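October, late, should be asleep

Okay. I have to get this down while it's still fresh, even though my handwriting (typing, whatever) is going to pieces. Today was the first proper day on the jewelry box task and I loved every minute of it, including the ones where I wanted to throw my notebook.

Dehua Lü had the lab open before I got there, table wiped down, both arms homed. Our club project this term is called Plomivmont, a name that came out of a very long bus ride and that we are now stuck with. The goal is easy to say: 2 arms, one open jewelry box, small silver things on the table, and the small silver things need to end up in the box. I've been saying it to everyone I meet. My roommate can recite it.

We started with the keychains. They're horrible little objects and I mean that with affection - thin, shiny, and they never lie the same way twice. The left arm took one by itself while I was still reading out the checklist, and I yelled loud enough that Manuela Amato came in from the hallway. 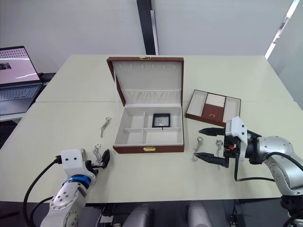

Left arm with a keychain, right arm getting ready for the next one.

Manuela is on the Brustmont team, so technically the competition, but she pulled up a chair and stayed most of the afternoon. She had one great suggestion, which was to stop aiming for the middle of a keychain and go for the place where the ring meets the rest of it. There's a bit more to hold on to there. I wrote GRAB THE JOINT across a whole page.

The box is the fun part for me. I picked it out because it has so many different places to put things: open sections, ring rolls, that gathered pocket in the lid. Dehua wanted a plain bin for the first month and he was probably right, but I argued for the box for two meetings in a row and he gave in. A bin doesn't care where you drop things. With the box you have to come in from above, stay clear of the lid, and let go over the section you meant.

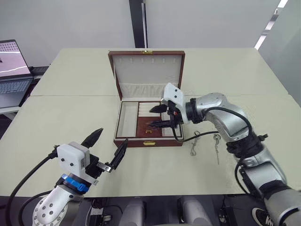
Before lunch I was driving the right arm and Dehua had the left, and we kept talking over each other. "Mine." "No, mine." "Wait." We need a rule for who goes first. For now it's whoever is closer, and if we can't tell, he goes, because he's calmer than I am.

Then the long slog after lunch. We're calling our control script Giser and it has a smoothing setting I have been fiddling with for ages. Too much smoothing and the fingers feel like they're moving through syrup, too little and my own shaky hands come right through into the arm. I had three coffees. Never again before driving.

I also want to remember how different everything is from the wrist cameras. On the main view the box seems small and far away and I'm always sure I have room to spare. Then I switch over and it's like standing at the front door of a house.
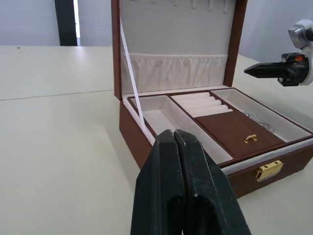
I'm getting better at closing the fingers all the way before I move in near the box. Open fingers are wide, and there's that lip along the front to catch on. Closed, I can slip up to the edge and stop, check, breathe, and then go. Manuela says I hold my breath the entire time. She may have a point.

We had an argument about the chain, a friendly one. I want chains to always go in the long section on the right. Dehua thinks a real person would hang them from the lid, and he's correct, but hanging a chain with two fingers sounds like a whole other project. I'd love to try it in the spring! He wrote it on the whiteboard under "someday" with a big question mark.

By five I was tired and so happy. We did a few slow passes at the end just to look at the wrist view from different spots and see where the box blocks us. From the right side I get a lot more open table than I thought, and I can still see the rolls, so tomorrow I want to start my approaches from over there.
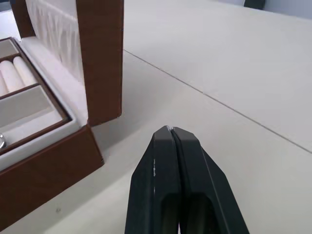
Things for tomorrow

Bring my own snacks. Ask if we can keep the table one more week. Turn the smoothing down by 2 and leave it alone, no matter what. Set the episode limit in Giser back to 4000 steps, I changed it and forgot to tell Dehua. Practice with the left arm, even though I'm bad at it. Return Manuela's pen.

Bed now.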